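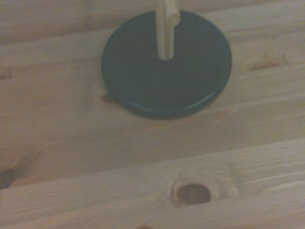 Print | E-mail

4. Reader comments before and after the name rule

4.1 The sites and the rule

The two news sites in this study, the Skernaner and the Pomer, cover neighboring counties and have similar readerships. Both had allowed comments under screen names since they first opened their articles to readers. In May the Skernaner began to require that comments carry the name on the reader's account, checked against a phone bill or a driver's license. The Pomer kept screen names throughout. Both sites use the same comment software, Votus, so the layout of the page, the order of replies and the report button did not differ between them.

The stated purpose of the rule was to make people more careful about what they wrote. The editors' notice to readers gave no other reason, and it did not say whether the rule would be reviewed. Readers who did not want to be named could still read comments and could report them. Their older comments stayed up under the screen names they had used at the time.

4.2 Sample

We drew 992 comments from articles on local politics, schools and roads. We left out sports and obituaries, where few comments are removed on either site. Half of the sample comes from the months before the rule and half from the months after it, with equal shares from each site. Replies were treated as separate comments. Comments that had already been deleted by the person who wrote them could not be recovered and are not in the sample.

Each comment was read by two coders who did not know which site or period it came from. They marked whether it insulted another reader, insulted a public official, made a factual claim that could be checked, or stated a position on the matter in the article. A comment could receive more than one mark. Where the coders disagreed, a third reader decided. Most disagreements were over sarcasm, and we return to these in Section 6.

4.3 Insults

Insults aimed at other readers became less common on the Skernaner after the rule. On the Pomer they stayed near their earlier level. This is the result the editors hoped for, and it fits with earlier work on named accounts. The change was largest in long exchanges between the same few readers, and hardly visible in comments that received no reply.

Insults aimed at public officials did not fall. Readers writing under their own names called council members liars and crooks about as often as they had before. We had expected some decline here too. One possible explanation is that readers see harsh words about an official as an ordinary part of politics, and do not mind being known for them. Another is that the readers who stayed were those who already felt secure enough to speak that way. Our data do not allow us to choose between the two.

4.4 Who stopped writing

Of the accounts that had commented often on the Skernaner in the earlier period, 53 percent did not comment again after the rule took effect. Some turnover is normal, and the Pomer also lost regular commenters over the same months, but its losses were much smaller.

We sent a short set of questions to former commenters through the Votus message system and received 24 replies. These cannot stand for the whole group. Several people wrote that they worked for the school district or the county and had been told to keep out of public arguments. Others had small businesses and were worried about customers. A few simply did not want to send a copy of a license to a newspaper. Only one person said that the rule had made the comments worse to read.

Comments about schools show the effect most clearly. Before the rule, threads on the district budget included detailed accounts from people who seemed to work in the buildings. Afterward such accounts were rare, and the threads were shorter. The Zwahlen report on local forums found a similar pattern among hospital employees, though its method differs from ours and the forums it studied were not run by newspapers.

4.5 Limits

The rule began shortly before a local election in the Skernaner's county, and the election may have drawn in readers who would not otherwise have commented. We repeated the comparison without election articles and the direction of the results was the same, but the groups were then small. We also had no access to the sites' traffic figures, and so cannot say whether people who stopped commenting also stopped reading.

Last updated: May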